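Ticket: Gripper width drops to zero in recorded demos, drinkware-on-bed task
Site: Zadville
Last updated: November 20, 2022

Opened by: data collection, Zadville
Component: Nestero hand-held grippers (pair), Onsri recorder
Status: open, reopened twice

Problem as reported

We record two-handed demos with the Nestero grippers, one in each hand. The task is picking up bottles and tumblers from a bed and setting them down again somewhere else on the blanket. When the recordings go through Onsri, the finger width on one of the two grippers drops to zero while the fingers are still closed on something. On playback the Tarkar arms do what the numbers say, so the arm squeezes as if nothing were there. With a thin-walled bottle it crushes it. With a steel tumbler it trips the force limit and stops.

In the last batch of 100 demos, 49 had at least one drop. I don't think a batch with that in it should go anywhere near training, whatever the filter says it can clean up.

Reply from support, pasted from email

"Please recalibrate both grippers and make sure the finger markers are clean and visible. Most width errors are resolved by calibration."

Log

Recalibrated both. Open fully, close fully, hold, repeat, same as the card in the case says. Calibration passed on both units. It also passed before, so I'm not sure what passing is worth. Recorded 25 more demos on the same bed with the same drinkware. Drops still there, same shape: width steady, then zero for a short stretch, then back to the right value as if nothing happened.

Wiped the camera lenses and the fingers. No change I could see in the plots.

Swapped left and right units. The drops stayed with the hand, and the unit that had been fine started doing it when it became the right-hand one. So I don't believe in a bad gripper, which was the next thing support wanted to say. They had already offered to ship a replacement. I told them to hold off.

Checked with no object. Opened and closed on air over the bed for a few minutes. Clean. Checked again holding a cardboard box. Clean. Checked with a glossy tumbler, held steady, then tilted back and forth slowly. Drops came back, and they came at certain angles. The lamp was on at that point. With the lamp off and the curtain open there were fewer, but there were some.

My reading is that a bright streak on a shiny body gets taken for part of a finger, the tracker decides the fingers have met, and Onsri writes zero. Support doesn't agree. Their answer was that the tracker is "robust to reflections" and was tested on 3000 recordings. I asked what was in those recordings and whether any of them had shiny cylinders in them. The reply was a link to the calibration page.

Ticket closed by support as "user environment." Reopened by me. The environment is a bedroom. The whole reason for teaching the task with hand-held tools is that you can do it in a normal room with normal light, and I was told that when we bought them.

Tried the workaround they sent next, the smoothing setting in Onsri. Set to medium it hides the short drops. It also hides real releases if the person lets go and grabs again quickly, which people do all the time with round things that roll. I played one of the smoothed demos on the Tarkar setup and the arm lifted away with the fingers half shut because the opening had been flattened out. That's a worse failure than the first one, because the plot looks perfect. Smoothing is off again, please leave it off.

Closed by support as "workaround provided." Reopened.

Went back through the April recordings to see if we had this all along. Those were done with soft toys and folded cloths and I can't find a single drop in them. The recorder version is the same, so I can't blame an update either, much as I'd like to. What changed is what we pick up.

Also looked into whether the people doing the demos were at fault, as suggested on the call. They were asked to grip slower. Slower demos have more drops, as you would expect if the fault depends on how long the object sits at a bad angle. They also look nothing like how a person moves a bottle, and I would not want an arm to learn from them. Back to normal speed.

Tried matte tape on one tumbler. It works: no drops on that one. I am not calling it a fix. If we tape everything shiny, the arm learns to handle taped things, and the first bare one it meets is the one it will get wrong.

What I want from Nestero

1. A raw confidence value next to the width, in the export. If the tracker is guessing, say so in the file.
2. An option to hold the last good width when confidence is low, with the held samples marked. Zero is the worst default anybody could have picked.
3. A plain list of object types the tracker was tested on.

Until the first one exists we are checking width by eye against the video, which takes longer than recording did. Demos with a drop during a grasp get thrown out. Demos with a drop before the fingers reach anything are kept and trimmed.

Support has now asked for sample material with drinkware in both grippers, the usual bed and the usual light. Sent the raw session along with the width plots, unsmoothed, and asked again for the ticket to stay open until someone there has reproduced the fault or failed to on a similar object.
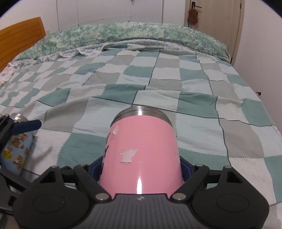

They say the tracker team will look at it after the next release. I have asked which release, and I'm leaving the drinkware task on hold until I get a version number back.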